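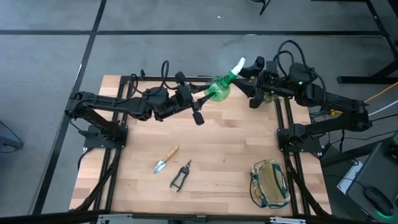
A green spray bottle above a wooden tabletop.

Households in Grosemby will get a new refill shop for cleaning products in May, the town said in a notice published on January 23, 2022. The shop will open in the former post office on Ekinci Street and will be run by Posivia, a small cooperative that already has a similar store in the next valley.

Customers will bring their own bottles and pay by weight. At the start the shop will sell window cleaner, dish soap, laundry liquid and a general cleaner for kitchens and bathrooms. Vinegar and baking soda will also be sold loose. People who have no bottle at home can take a used and washed one from a shelf near the door, for which they leave a small deposit.

The idea came from a survey that the town made last year with the waste company Clundovex. The survey form was sent to 2,089 households and 1,212 of them answered. Many wrote that they throw away spray bottles which are still in good condition, only the liquid is finished. Others complained that the nearest place to refill them is 30 kilometers away, and the bus goes there just two times in a day.

The town will pay 80 percent of the rent in the first year. After this the cooperative must pay everything by itself. Opposition members of the town council asked if public money should be used for a shop, and they wanted a shorter period of support. The proposal was accepted in the end without changes.
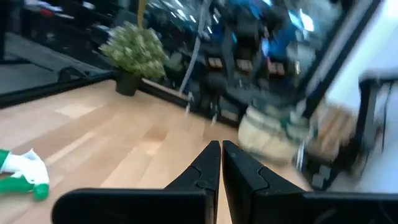
A light wooden tabletop with strips in beige, tan and pinkish brown.

Posivia also plans a free evening course about the care of wood at home, with a place for 12 people each time. Wooden kitchen tops and cutting boards will be the subject of the first evening. The cooperative says that many people use too strong cleaners on wood and afterwards the surface becomes dull. In the course they will learn to work with mild soap and a little oil - and to test every product first on a hidden corner.

The old post office has been closed for four years. Before the opening the floor must be repaired and a new water pipe must be put in from the street. The work begins when the frost is over, and one lane of Ekinci Street will be closed for some days. The bus stop in front of the building will stay in use.

Residents who want to join the course can leave their name at the town library.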